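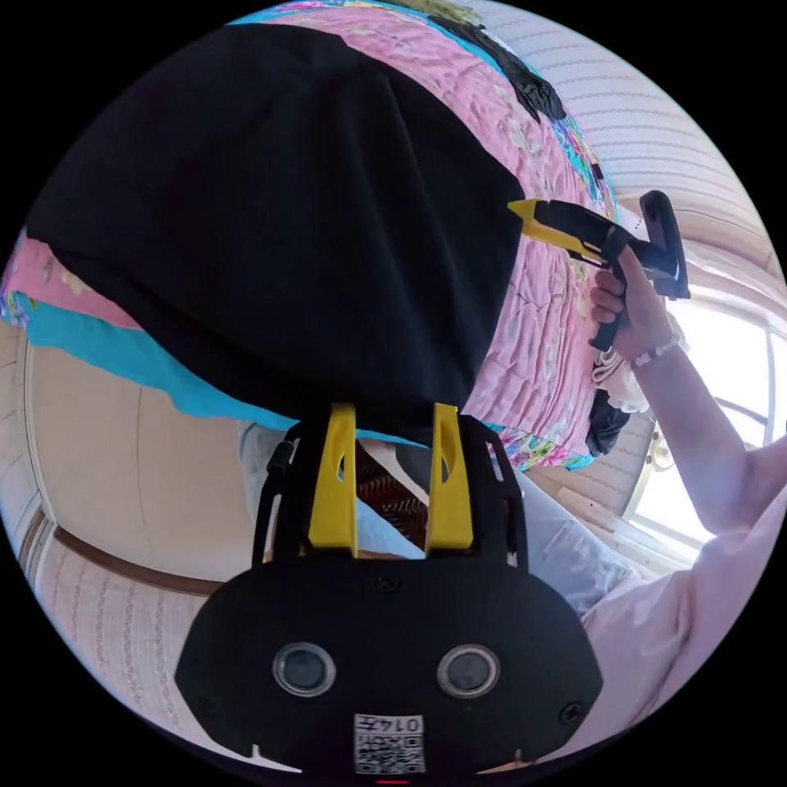

Bring Back the Short Wrestling Show

2 min read

I love indie wrestling, and I will drive a silly distance on a work night to see it. But can somebody please talk to these promotions about the clock?

Last December I went to the Clorance Wrestling holiday card at Hughes Hall in Cuvthorpe. Great building for it, low ceiling, loud as anything, and 734 of us packed in and screaming at the opener (a tag match, maybe the best thing I saw all year). If they'd rung the final bell two hours later I'd have floated back to my car. Instead we got eleven matches, a raffle, a contract signing and a battle royal with guys I'd already watched lose. By the main event the crowd was cooked. Two wrestlers I adore were killing themselves out there and they got polite clapping!

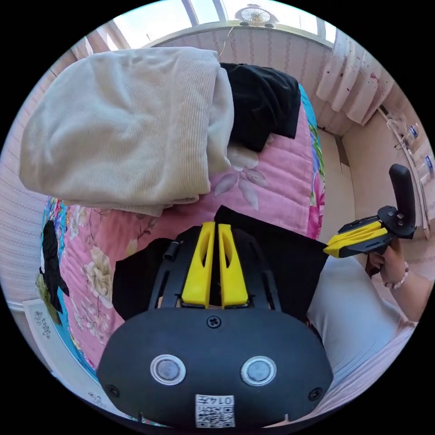

And I get why it happens. You book a big roster, everybody wants a spot, and the poster looks better with more faces on it. Ticket buyers do like feeling they got a lot for their money. I've been that ticket buyer. But a crowd only has so much noise in it, and when you spend it all on match three you can't get it back for the title change.

The Loselow shows do this so much better. Six matches, one intermission, home before the babysitter gets cranky. They drew 871 the last time I went, and people were still chanting in the parking lot. The feuds stick in my head too, mostly because I can remember who was on the card. 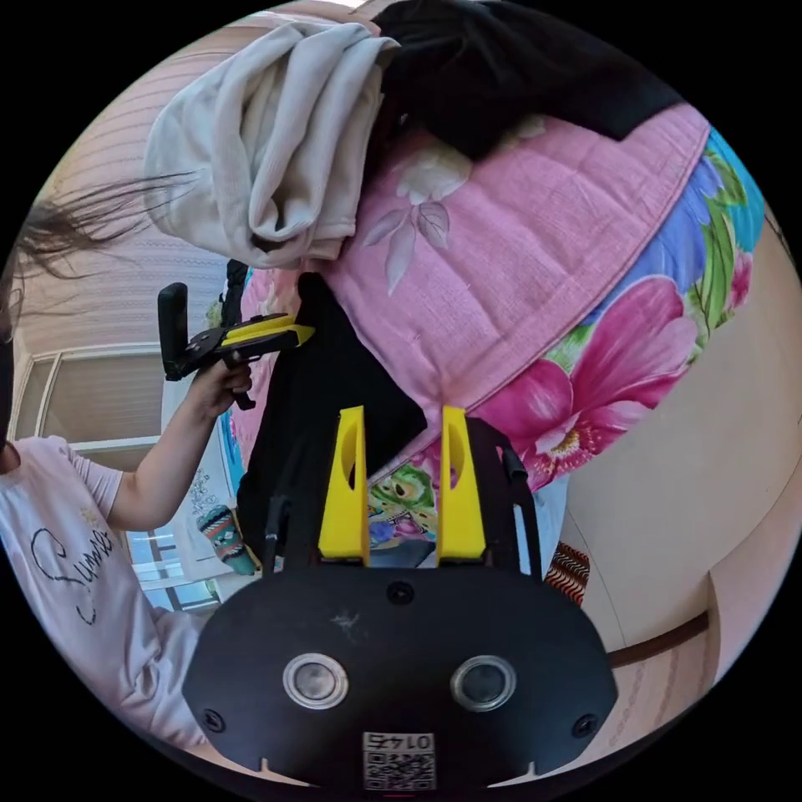 Two yellow fingers, side by side.

So that's my pitch. Cut the battle royal, save the contract signing for the web show, and let the main event start while I've still got a voice. I'll pay the same price, and I'll probably even buy a shirt.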